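The report covers the lettering and backdrop made for the spring showcase, prepared by Halina Chmielewska and Hideaki Sekiguchi for the Display and Exhibition module.
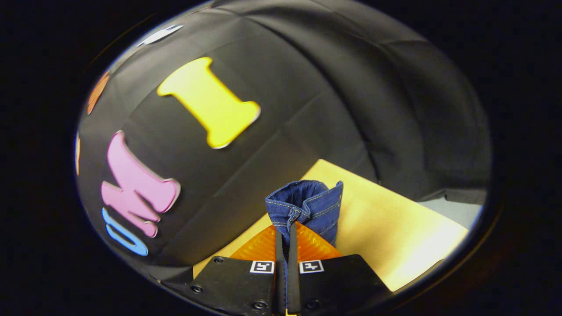

## 1. Purpose

The department asked for a reusable backdrop for the foyer, to replace the printed paper banner used in earlier years. It had to be readable from the main entrance, light enough for two people to hang, and simple to store.

## 2. Materials and method

Black fabric was selected as the ground. Bright letters stand out well against it, as the yellow "I" and the pink "M" show. Our supervisor, Krystyna Wieczorek, advised against white as a main colour under the foyer lighting.

The full wording required 21 letters. Templates were drawn on squared paper to a height of 12 cm and checked before cutting. The capital "I" was given flared ends at top and bottom, so that it would not be mistaken for a lower-case "l" at a distance.

Letters were first placed on the fabric without regard to a straight line. We compared an even row with a looser arrangement in which individual letters are tilted or turned on their side. The looser arrangement was preferred by 8 of the students consulted.

## 3. Difficulties

- Folds in the fabric alter the apparent angle of a letter. The cloth should be pulled flat before spacing is judged.
- A letter turned fully sideways, such as the "M", is slower to read. We recommend no more than two in any word.
- Cutting curved letters took longer than planned, and the work ran into May.

## 4. Recommendations

The fabric should be rolled for storage, with the letters facing inwards. A written plan of the final layout should be kept with it. Irena Zawadzka has agreed to hold the templates in the textiles store, on the shelf marked Mitar.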